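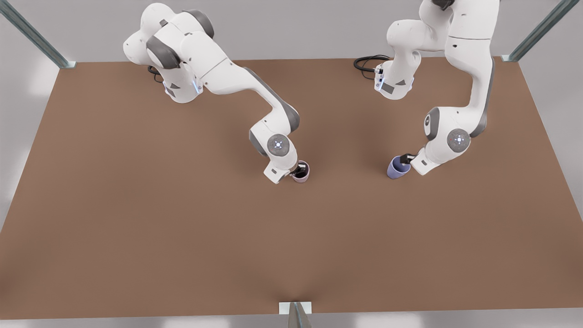 Slide 1. Two arms, two mugs, in the simulator.

Okay, hi everyone. Leave this slide up while people find seats, and don't start until the door's shut, the hallway is loud.

So this is the cell I've been living in, the simulated version of it anyway. Two white arms, one big brown table, a pink mug and a blue mug. I'm going to talk about the day the real pair of arms hit each other at Anholm, and how our simulator told us beforehand that everything was fine. I have been wanting to give this talk for a while because I think a lot of you have the same bug sitting in your own setup!

(Pause. Ask who in the room runs two arms off one controller. Usually a few hands.)

Quick bit of background. The job was called Maksymiv, it was a mug-handling task for Bestport, and all it had to do was pick up two mugs at the same time, lift them, and set them down in swapped places. Pink goes where blue was, blue goes where pink was. If you've done two-arm work you already know that the swap is the nasty part. The arms have to cross over, so one goes high and waits while the other goes low, and then they trade. Femke Postma wrote the planner and I wrote everything around it, which means the bug I'm about to show you is mine. Femke would like that on the record.

We ran 300 swaps in simulation. Zero contacts between the arms. We were so pleased with ourselves, we had a cake.

Then we moved it to the real cell, and on run 71 the left arm came down while the right arm was still underneath it. Forearm on wrist. It made a noise like somebody dropping a toolbox, the blue mug went off the table and broke, and the right arm tripped its force limit and stopped dead. The left arm didn't stop. It kept pushing for 2 seconds until Cristóvão Sampaio hit the red button.

(Slow down here. Let the 2 seconds land. Count it out loud if the room is quiet enough.)

Two things went wrong, and I want to keep them apart, because we mixed them up for days.

First one is the collision itself. In the planner, each arm gets checked against the other arm's planned position, at the same point on the clock. In simulation both arms share one clock, so the planned position is the position. On the real cell, each arm has its own box and its own clock, and they drift. Every swap put the right arm a tiny bit further behind. By run 71 it was 95 milliseconds late, and the gap I'd left in the crossover wasn't big enough to cover that. We never reset the clocks between runs. I had a line in my notes that said "sync clocks?" with a question mark. I never came back to it.

(If somebody asks why we didn't see it in the logs: each arm logged with its own clock, so both logs looked perfect. Laid side by side they agreed beautifully. They were wrong together.)

Second one is the stop, and this is the one that still bugs me. The right arm felt the hit, stopped, and raised a fault. The fault went to my script. My script was waiting for the left arm to finish its move before it read any messages. So the left arm was leaning on a stopped arm, and the software that could have told it to quit was politely waiting for it to be done. Its own force limit didn't trip either, I'd set it higher on that side after some false stops in December and forgot to put it back.

Nobody was hurt. Cristóvão was outside the fence, where he should have been. But the week before, we'd been talking about opening the gate during runs so we could reset the mugs faster, and I was the one pushing for it. I felt pretty sick about that.

(Drink some water. You always rush this next part.)

What we changed:

The stop is hardwired now. Either arm faults, both arms stop, and my script hears about it afterward. The Stendthorpe people had told us to do this when they installed the cell and we said we'd get to it.

Force limits live in one file, same for both sides, and the cell won't start if the arms disagree with it.

The planner checks against where the other arm really is, as well as where it's meant to be. If the other arm is late, you wait above the crossover. It makes the swap slower. Bestport grumbled, then they watched the video and stopped grumbling.

And the simulator lies to us on purpose now! Each arm gets its own clock and we make them drift. With the old planner we got a collision before lunch.

(Play the crash video here, sound ON. Check the volume before the session. If it won't play, skip it and go to questions, don't fiddle with the laptop for five minutes like last time.)

Questions. If it's quiet, ask Femke to talk about the waiting rule, she's in the second row and she has opinions.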